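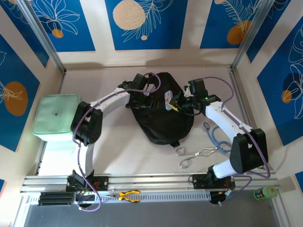 The decision to move Bellach's home games to the Skirel Arena next season has been received with more patience than it deserves. I have held a seat behind the visitors' bench for six seasons, and I wish to set out my objections while the matter is still open to comment.

The club's statement, issued in March, refers to improved sightlines and a better experience for families. Both claims may be correct. The statement does not mention that the new building is a forty-minute bus ride from the neighborhood that has filled the old gym through five losing records, or that the last bus back leaves before the end of any game that goes to overtime.

There is also the basketball to consider. Bellach plays a pressing defense that depends on noise. Against Pirnix in the second round, the visitors had to burn two timeouts in the fourth quarter when their point guard could not hear the play call from his own bench. Zodwa Nkosi scored the next 6 points, and the series was level. I doubt that the same thing would occur in a hall where the first row sits behind a walkway and a line of advertising boards.

Season ticket holders have been offered a credit of $100 toward the new price. I have not accepted it yet. My preference would be for the club to play the early rounds in the old gym and take only the Vasconcelos games, which sell out every year, to the larger floor. A letter proposing this arrangement has gone to the front office, and I will post the reply when it arrives.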